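Sizing a buffer tank for a modulating heat pump, five small zones
Hydronics board > Design and sizing
Page 1 of 1

slabtemp
Posted in April
House is 1,536 square feet on one level, fully gutted, with hydronic floor heat in five zones. Heat source will be a Heltodex air-to-water unit. The installer's drawing has a four-pipe buffer tank between the heat pump and the manifold, with a second circulator on the load side. I think the tank is too big and in the wrong position. The smallest zone is a bathroom with a single loop. The unit modulates, so in theory it can follow the load down, but its low limit at mild outdoor temperatures is well above what that bathroom takes.

Questions:
Do I need the tank at all if I run the bathroom and hallway without actuators?
If I do need it, two-pipe or four-pipe?
Does anyone have a volume formula they trust?

pexcrimp
Yes, you need it. The formula is minimum run time multiplied by the difference between minimum output and smallest load, divided by 500 times the allowed temperature swing. Output and load in BTU per hour, run time in minutes times one-sixtieth of an hour, and the answer comes out in gallons if you convert the 500 properly (it is BTU per hour per gpm per degree, so per gallon it is 8.33). People get this wrong by a factor of 60 all the time. Write the units out on paper.

Ten minutes of run time and a ten degree swing are common starting values.

M_Galanis
Michalis Galanis here, I do this for a living, mostly retrofits. I disagree with the "yes." If two zones are always open and the slab is four inches of concrete, the slab is the buffer. You have tons of mass in direct contact with the water. Adding a steel tank upstream of it buys you very little and costs you supply temperature, which costs you COP.

What matters is the volume and the flow that are always available to the heat pump with every actuator closed. The manual gives a minimum for both. Look those up before you calculate anything.

pexcrimp
The slab only counts as mass if the heat can get into it at the rate the machine is making it. One bathroom loop and one hallway loop cannot absorb minimum output at 95 degree water. Supply temperature climbs, the unit hits its limit and shuts off. The concrete is still cold and it does not help.

M_Galanis
Agreed for a bathroom loop alone. With the hallway and the living area open it is a different calculation. I would leave three of the five without actuators and balance them at the manifold.

slabtemp
It is 13 loops total. Living area has five, the bathroom has one, the rest are split between hallway and bedrooms. Longest loop is 359 feet, which I know is long. It was the only way around the kitchen island without a joint in the slab.

oldboilerguy
359 feet of half inch is too long. You will need a lot of head to push it, and the drop across that loop will be twice what you see on the others. You can throttle the rest to match, but then you are sizing the pump for one bad loop. Is the concrete poured?

slabtemp
Poured.

oldboilerguy
Then throttle the rest. Put the long one fully open and start from there.

kv_valve
On two-pipe versus four-pipe: with four-pipe, all the flow goes through the tank and you get mixing unless the flow rates on both sides match. In mild weather the load side usually pulls more than the source side, so return water blends into the supply and the floor sees lower temperature than the heat pump makes. The controller then gets turned up to compensate. I have measured a four degree loss on a Tsakiris four-pipe tank with plain tees inside. With two-pipe, the heat pump feeds the load directly and only the difference goes into the tank.

For two-pipe, keep the tees close to the tank and use full-size pipe between them.

pexcrimp
Or put it in series on the return. One circulator, no mixing, and the tank still gives you volume for defrost. You need a differential bypass valve if all zones can close. He says they will not.

M_Galanis
Series on the return is what I would do here. It also protects against the defrost problem, where the unit takes heat back out of the system for a few minutes and the return drops below its limit.

kv_valve
Series means the tank adds volume but does not separate flows. If the built-in circulator cannot carry the 359 foot loop, it does not work. Check the residual head curve before committing.

slabtemp
Checked. The built-in pump covers it at design flow with a small margin, provided the strainer is clean. Leaving out the second circulator would also save me 100 watts at the speed the installer had specified.

oldboilerguy
A small margin on a new strainer is no margin in year three. Leave a space with flanges and isolation valves where a second pump could go. It costs almost nothing now.

slabtemp
Will do. Plan is now three zones open, bedrooms on actuators, tank in series on the return, pump space left with a blank spool. I will post the flow readings from the manifold after balancing. The installer is not happy about redoing the drawing but he has agreed to it.
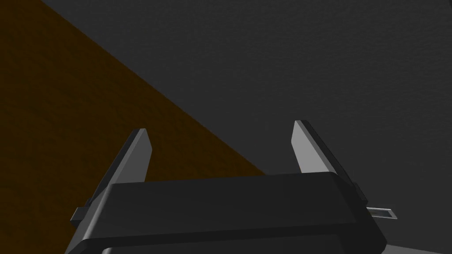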